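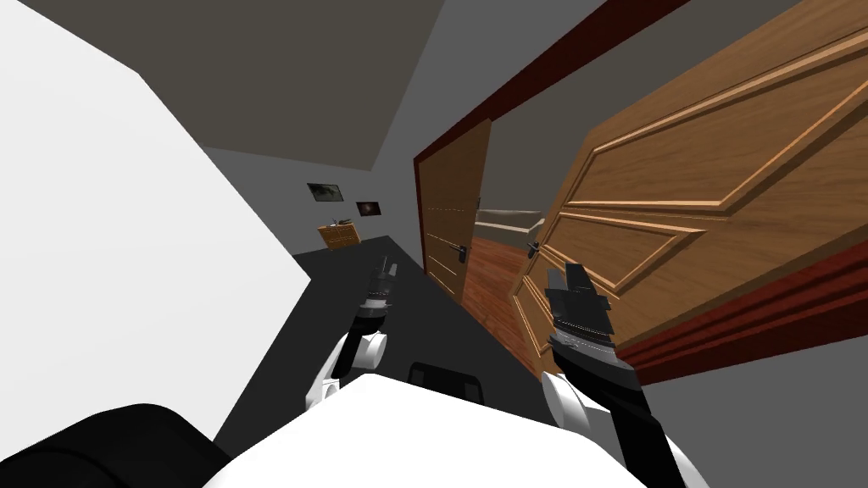 The Rovik two-arm household unit was reviewed by our office over 49 days in May and June, first in simulation and then in a rented apartment. Doors were the main concern. The simulated hallway offers an open doorway to a room with a wood floor, and the doors carry dark metal handles of the kind found in many homes. Across 137 attempts in the apartment, the unit opened a closed door 8 times without help.

Results elsewhere were better. Wiping counters and carrying towels were handled at an acceptable pace, though Elżbieta Wasilewska, who supervised the trials, noted that folding remains slow -- a person would finish first. At $3671 per month, the lease cannot be recommended for homes at present. Workshops with wide, open aisles may find it useful.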